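4.2 Booking records and the February sessions

The second source of data was the booking system of the Gadeto indoor karting track, which was opened to the authors under an agreement with its operator, Cemon. The system holds one entry for each driver and each session, with the start time, the kart number, the length of the session and the type of booking (walk-in, club or company event). After entries with missing lap times were removed, 1696 records remained. Of these, 361 came from company events and the rest from walk-in and club drivers.

Kart numbers were used to separate the effect of the driver from the effect of the machine. The rental fleet contained 17 karts of the same model year, all serviced on the schedule described in Section 3. Karts were given out in the order in which they stood in the pit lane, and drivers could not choose. Following Spahić, we treated the first two laps of every session as warm-up laps and left them out of the averages.

Company events differed from walk-in sessions in one important respect. They included a welcome period before the safety briefing, and drivers often reached the pit lane in groups. Waiting time was therefore measured from the end of the briefing – the arrival time in the booking system was not used. The track layout is given in Figure 2.

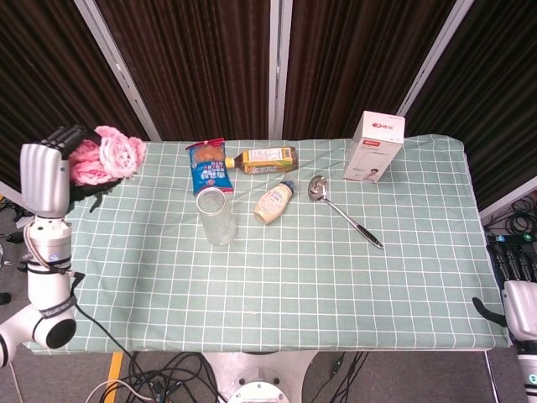
Figure 3. Table with grid-patterned cloth and artificial pink roses, dark curtains behind.

Lap times in company events were more widely spread than in walk-in sessions, and the spread was greatest in the first session of each event. By the third session the difference had become small. Bevan reported a similar pattern at the Wistari outdoor track, although sessions there were longer and the field was limited to adult drivers.

Two limits of the records should be noted. The booking system does not show whether a driver has raced at other tracks, and it rounds waiting times to the nearest minute. The model in Section 5 treats experience as unknown for all drivers with no earlier booking at Gadeto.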